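Wedby Kitchens – Tilley site
Staff and Management Liaison Meeting
Minutes of the meeting held on 4 Dec 2021

Present: Silvana Guerra (chair), Jucélia Vasconcelos (kitchen lead), Odair Brandão (automation), Jonalyn Marquez (staff side), Maiara Guimarães (minutes)
Apologies: none

1. Minutes of the November meeting
Agreed, with one correction. The late shift allowance is paid from the first hour, and item 4 should have said so.

2. Counter clearing robot
OB reported on the simulator work for the clearing and wiping arm. The arm will come from Kovács. The site already uses Primness for rotas, and job lists for the arm will go through the same screens. So far 1,130 simulated runs have been completed on the counter layouts. Runs where the arm knocks something over or leaves it in the wrong place are marked as fails and looked at by hand.

JV asked whether the layouts were close enough to a working counter. OB showed one of the corner layouts on the screen.
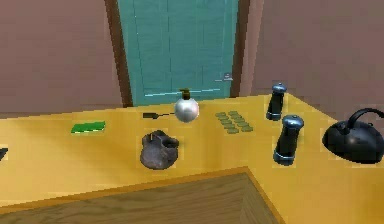 Item 2: simulated corner counter, with sponge, soap dispenser, pepper grinders and kettle

JV said the two grinders were a fair test as they look so alike, one nearer the back wall than the other. She thought the kettle should be tried in more positions. On a busy shift it gets put down wherever there is room. OB will add this to the next set of runs.

JM asked who decides where things belong. At present each shift has its own habits. JV accepted that one agreed layout would be needed before the arm arrives – the morning and late shifts are to draw it up together.

3. Effect on jobs and hours
JM said that almost 23 staff had spoken to her about the arm, most of them worried about losing the closing hour. SG confirmed that no contracted hours will be cut during the trial. The trial will last 6 weeks and cover the late shift only.

Two people per shift will be trained to stop and restart the arm. JM asked for this to be paid as a skilled duty. SG will take the request to Wedby and reply in writing.

JV said wiping down was also when new starters learned the kitchen, and she did not want that lost. Agreed that new starters will clear by hand for their first month.

4. Any other business
The staff room heater is still on order. JM asked for a second noticeboard by the back stairs – agreed.

Actions
OB – further runs with the kettle moved
JV – agreed counter layout, both shifts
SG – written reply on pay for trained staff
MG – order noticeboard

Next meeting: date to be circulated by MG.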